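Cudov Releases Wasotgate 4 With Revised Flare and Geometric Distortion Modules

Update adds a two-pass veiling glare measurement, a new distortion model for wide lenses and batch reporting from the command line

February 5, 2018 – Cudov, a developer of image quality test software and charts, has released version 4 of Wasotgate, its lens and camera module analysis suite. The release replaces the veiling glare module carried over from version 2, adds a higher-order geometric distortion model and extends the command-line interface to cover every measurement previously limited to the desktop application.

Wasotgate 4 is available now to all customers with a current support contract. Existing project files open without conversion. Results files written by version 4 cannot be read by earlier versions, and sites running mixed installations should export to CSV until all stations have been updated.

Veiling glare

Veiling glare is light that reaches the sensor by scattering or reflection inside the lens and camera body. It raises the black level and lowers contrast across the whole image. Wasotgate 3 measured it from a single exposure of a chart with black cavity targets, which gave repeatable results only when the chart background was evenly lit and the dark regions stayed well above the sensor noise floor.

The new module uses two exposures of the same chart. The first is set for the bright surround, and the second is long enough to bring the cavity targets into the linear part of the sensor response. The module registers the two files, scales them by the ratio of exposure times and reports glare as a percentage of the surround level for each cavity. A map of glare across the field is drawn when the chart has nine or more cavities.

Black level is subtracted before scaling. For raw files it is read from the metadata where present; for other files the operator can enter a value or supply a dark frame. In Cudov's internal tests on 33 lenses, the run-to-run spread of the two-pass result was nearly 40 percent smaller than that of the single-exposure method under the same lighting.

"The old module was sensitive to small changes in setup that the operator could not see in the preview," said Agnes Guthrie, product manager for Wasotgate at Cudov. "Two labs could follow the same procedure and report different values for the same lens. Most of that difference came from the dark end of the response, and the second exposure deals with it directly."

The single-exposure method remains available under Legacy Measurements for customers who need continuity with earlier data.

Geometric distortion

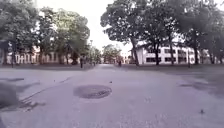
Distortion in Wasotgate 3 was fitted with a third-order or fifth-order radial polynomial. Both are adequate for lenses of moderate field of view, but they leave residual errors near the corners of wide lenses, where the distortion curve often changes direction. Version 4 adds a seventh-order radial model with optional tangential terms for decentered elements. The fit still requires a flat dot or checkerboard chart. Outdoor views such as a paved plaza, with a round manhole cover in the foreground and a path running straight between two rows of trees, contain no reference points of known position and are not accepted as input to the fit. They can be loaded in the Correction Preview window, which applies a saved distortion profile to any file of the same pixel dimensions.

Dot detection has been rewritten. The previous routine required the center dot to lie close to the optical axis and rejected charts rotated by more than a few degrees. The new routine locates the chart from its corner markers and tolerates larger rotation, partial framing and uneven lighting. Dots that fail the roundness check are left out of the fit and listed in the log with their row and column numbers.

Results are reported as local geometric distortion, TV distortion and the full set of polynomial coefficients. Coefficients can be exported in normalized or pixel units. The sign convention is unchanged – negative values indicate barrel distortion.

Command line and batch reporting

All modules can now be run from the command line on Windows and Linux. A single settings file defines the chart type, region selection, pass and fail limits and output format. Settings files are plain text and can be kept under version control with the rest of a test station's configuration.

Batch jobs produce one summary file per job and, if requested, one report per input file. Reports are written as PDF, CSV or JSON. On a workstation in Cudov's lab, a batch of 800 distortion files completed in 75 minutes with report generation turned on.

Exit codes have been standardized. A job that completes with one or more units outside limits now returns a different code from a job that fails to run, which allows station software to separate a rejected part from a setup fault. Scripts that test only for a nonzero code will continue to work.

Charts

The two-pass glare measurement uses the Jotwood cavity chart, which Cudov has supplied since the introduction of version 2. Customers who own a Jotwood chart do not need to replace it. The printed calibration label gives the cavity positions, and these must be entered once when the chart is first registered in version 4.

A larger Jotwood chart for wide lenses is in preparation and is scheduled to ship in April. It has the same cavity depth as the current chart, with wider spacing toward the corners. Charts are manufactured and measured for Cudov by Berisha, and each is delivered with an individual data file.

Changes to existing measurements

Slanted-edge results are unchanged from the last release of version 3 when default settings are used. The default region size for automatic edge detection has been increased, and projects that rely on the former value should set it explicitly. Color shading plots now use the same scale for all channels unless per-channel scaling is selected.

Support for the first-generation binary settings format has been removed. Files in that format must be opened and saved once in version 3 before they can be used in version 4.

Availability

Wasotgate 4 is offered in desktop and station editions. The desktop edition includes all modules and the graphical interface. The station edition includes the command-line tools and is licensed per computer. Customers without a current support contract can purchase an upgrade through Cudov or their distributor. A trial version with report export disabled can be requested from the Cudov sales office.

Release notes, the revised glare measurement procedure and sample settings files are included in the installer.

About Cudov

Cudov develops software and test charts for measuring the performance of lenses, sensors and complete camera modules. Its products are used in research laboratories and on production lines.

Press contact: Agnes Guthrie, Cudov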